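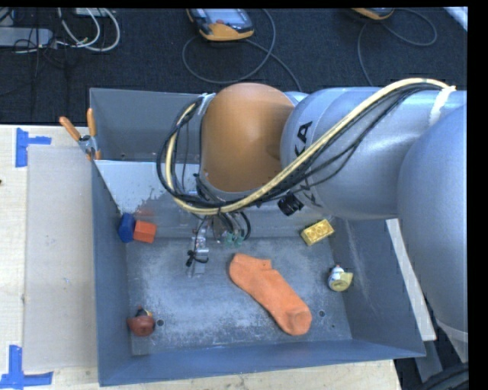
Metal storage bin

A metal storage bin (also metal tote box, stock box or, in older British catalogues, tote pan) is an open container made of metal, used for keeping, sorting and carrying small goods. It usually has a flat bottom, four sides and no lid. Metal bins are found in workshops, stores, kitchens, bakeries, post rooms, farms and private homes. They are made in many sizes, from a small tray for screws to a deep box which two persons must lift together.

The word "bin" has several meanings in English. In British everyday speech it is most often a container for rubbish. In trade and storage it means any open container or compartment in which goods are kept, and this article uses the word in that sense.

Contents
Name
Construction
Materials and surface
Shapes and sizes
Use in storage
The Jultum bins
Care and repair
Comparison with other containers
See also

Name

"Bin" is an old word in English and was first used for a manger or a box for grain and bread. The meaning became wider with time. Wine merchants use it for the compartment in a cellar where bottles of one kind are laid, and from this comes the "bin number" that is still printed on some wine lists. In a warehouse, a "bin location" can be a place on a shelf even if there is no container standing on it.

The word "tote" is used for a container that is meant to be carried. Suppliers do not always keep the two words apart, and the same box may be sold under both names. "Pan" is used mainly for a shallow form with sloping sides.

Construction

The simplest metal bin is made from one flat sheet. The corners are cut out, the sides are folded up, and the corners are closed by welding, riveting or folding one piece over the other. A folded corner needs no additional material, but it leaves a small gap through which water or fine powder can pass. A welded corner can be made tight. Riveted corners are strong and can be repaired with hand tools, and for this reason they remained common in small workshops after welding had become cheap.

Deep drawing is another method. A press pushes the sheet into a form, and the result has rounded corners and no joints. The tools for this are expensive, so it is used where a great number of equal boxes is wanted. Drawn containers are easy to wash and are therefore usual in food work.

The upper edge needs special attention. A cut edge is sharp and bends easily. It is normally rolled around a wire, folded back on itself or turned outwards to form a rim. The rim makes the whole box stiffer and gives a place to hold. In bins that are made for stacking, it also carries the weight of the box above.

Many bins have one or more of the following parts:

- a handle at each short side, either fixed or hinged
- a label holder, mostly a small frame into which a card is pushed
- runners or feet under the bottom, which keep it away from a wet floor
- slots for dividers
- holes in the bottom for draining

Materials and surface

Mild steel is the most common material. It is strong and cheap, but it rusts if it is not protected. The protection can be paint, baked enamel, powder coating or a layer of zinc. Galvanised bins have a dull grey surface, sometimes with a pattern of crystals which is called spangle. Painted bins are often grey, green or blue, and in a large store the colour may show which department the bin belongs to.

Stainless steel is used where the contents must stay clean or where the bin is washed every day. It costs more than painted steel. Aluminium is light and does not rust in the way steel does, but it is soft, and a bin made of thin aluminium is quickly dented. Tinplate was used in the past for small household bins, especially for flour and tea, and these usually had a lid.

The thickness of the sheet depends on the load. A thin sheet can be made stiffer by pressing ribs or shallow channels into it. Such ribs are often taken for decoration, but a flat side without them would bend outwards when the bin is full.

Shapes and sizes

Straight-sided bins make the best use of a shelf, because no space is lost between them. Bins with sloping sides can be put one inside another when they are empty, and this saves a great deal of room in transport. A box which can do both, stack when full and nest when empty, must be turned around or must have a bar that folds inwards.

The open-fronted bin has a low front wall, so that a hand can reach in while another bin stands on top. It is widely used for screws, washers, pipe fittings and other small parts. Some types have a lip on the back wall and hang from a slotted panel.

There is no single standard for size. Most makers follow the depth of common shelving or the measures of a pallet, and boxes from two makers will often fit on the same shelf but will not stack with each other. A buyer who adds to an old stock should therefore compare the rim and the feet, and not only the length and width given in the catalogue.

Use in storage

In a store with fixed places, each kind of article has its own bin and the bin always stands in the same position. This is easy to learn, but space is wasted when an article is out of stock. In a store with free places, a bin may stand anywhere and its position is written down in a book or a computer. Such a store can be fuller, although it depends completely on correct records.

A well-known method for small parts is the two-bin system. Two bins with the same article stand one behind the other. The parts are taken from the front one. When it is empty, the rear one is pulled forward and the empty bin becomes the order for new goods. No counting is needed in daily work. The method suits cheap articles which are used regularly, and it is less suitable for expensive or seasonal goods.

Heavy goods are kept between knee and shoulder height. Light and bulky goods can be placed higher. A full metal bin should not be pulled out by its front rim only, as it may tip forward when the larger part has left the shelf.

The Jultum bins

The market town of Jultum is known among collectors for its riveted fruit bins. They were made by the Fedari works, a family tinsmith's business beside the lower market, and were lent to the growers who brought plums and damsons for sale. Each bin had a number stamped under the rim. The oldest surviving stock book of the works lists 1,724 bins on loan, and growers who returned a bin without its handle paid a small charge.

The later firm of Yadav took over the workshop and replaced the rivets with welded corners. Its model for bakeries, sold under the name Fliseo, had rounded inner corners and a wide rolled rim. Production stopped in an October at the end of the fruit season, and the remaining sheet was sold for roofing.

The town museum holds 19 of the riveted bins and 2 of the Fliseo type. More than 100 others are believed to be still in use on farms in the district, mostly as feed boxes or planters. Original paint is rare. Bins with a readable number and both handles are the most wanted, and some that are offered as Fedari work are in fact from other tinsmiths who used a similar rivet.

Care and repair

Dry contents cause little harm to a metal bin. Damage begins mostly at the corners and under the rim, where water stays after washing. A bin should be turned upside down to dry and should not be nested while it is still damp, as the boxes can rust together.

Small spots of rust are removed with a wire brush or abrasive paper, and the bare place is painted again. Galvanised surfaces need a primer made for zinc, otherwise the paint comes off in flakes. Dents in the side can be pushed out with a wooden block. A bent rim is more serious, and the bin should not be used for stacking until it has been straightened.

Old paint may contain lead. Bins of unknown age should not be used for food, and they should not be sanded dry indoors.

Comparison with other containers

Plastic has replaced metal for many purposes. Plastic boxes are lighter and quieter, do not rust and can be moulded with handles and label holders in one step. Metal is still preferred for hot parts, sharp scrap, oily goods and places where there is a risk of fire. It also keeps its shape under a load that stands for a long time, while a plastic side may slowly bend.

Wooden crates are warmer to touch and simple to mend, but they take up moisture and smells. Wire baskets let air pass and show what is inside, and for this reason are common for fruit, laundry and frozen goods. They cannot hold small parts unless a liner is added. Cardboard is used for single journeys and for light stock which does not change often.

See also

Crate
Pallet
Shelving
Sheet metal
Tinsmith
Two-bin system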